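Forums > Bedroom & Linen > Sheets and Bedmaking > Bed against the wall, how do you make it?

12 replies - 1,206 views - 3 shares

MwajumaM
Hello all, long-time reader, first time I've started a thread, so be gentle with me. We moved into a smaller place in November and the only way our big bed fits is with one long side pushed right up to the wall. I love the room otherwise, but making the bed has turned into a wrestling match! I climb on, tuck the far side, climb off, and by then my knees have pulled out everything I just did. How do the rest of you manage it? Fitted sheet, flat sheet, a trained ferret?

ErastoB
Welcome! We've had ours that way for years, so I do have opinions (my wife would say too many). Do the wall side first, and do it standing up. Pull the whole bed out a foot or so, walk around, fit both far corners properly, then push it back and finish the near side. If you have carpet, put felt sliders under the legs and it goes much easier.

shabani_minja
I'm going to disagree with Erasto, warmly. I can't be dragging a bed out every time I change the sheets, my back won't have it. Here's what I do instead, and it takes me no time at all:

1. Start at the headboard end. Get that far corner on while you're kneeling on the bare mattress, and push the extra fabric down the gap with the flat of your hand.

2. Work backward toward the foot, always staying on the part you haven't done yet. Don't worry about how the wall edge looks. Mine goes down unevenly all along the back and I have made my peace with it.

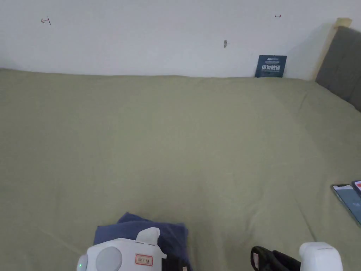
3. Get off the bed, and only then pull from the near side. Long, slow pulls toward you, and most of the creases will follow. A few soft ones always stay put on my olive green set, especially toward the right, and I just leave them for the comforter to cover.

Aleksandra J
Oh, that green against the white wall is lovely, Shabani! Very restful. And the pale wood with the gray headboard goes so nicely with it. Is the sheet the Rusance one? I had their sage for a while and it washed beautifully, though it was a bit short in the pocket for my mattress.

shabani_minja
Thank you, Aleksandra! No, it's a Cimadholm, the deep-pocket kind. I wouldn't go back to anything shallower with a wall bed, it pops off the far corner the minute you turn over.

MuthoniMw
Can I ask about the little reddish marks on the wall? One of them looks like an arrow.

shabani_minja
You certainly can - they'll be painted over when I do the room in the spring, along with that dark spot lower down.

ErastoB
Still say pull it out. Otherwise when do you vacuum back there? I found a sock, a library card and a whole paperback behind ours last time.

MwajumaM
You're both so kind. I tried Shabani's way this morning, headboard corner first, and I got most of the way before I knelt on the wrong bit and had to start over. Second go was much better! I do think Erasto has a point about the dust, so maybe the dragging can be a once-a-month thing.

Aleksandra J
That's what I'd do too. And if you're buying new, go one size up on the pocket depth and wash it before you judge the fit, because mine shrank a fair bit the first time around. Let us know which color you end up with!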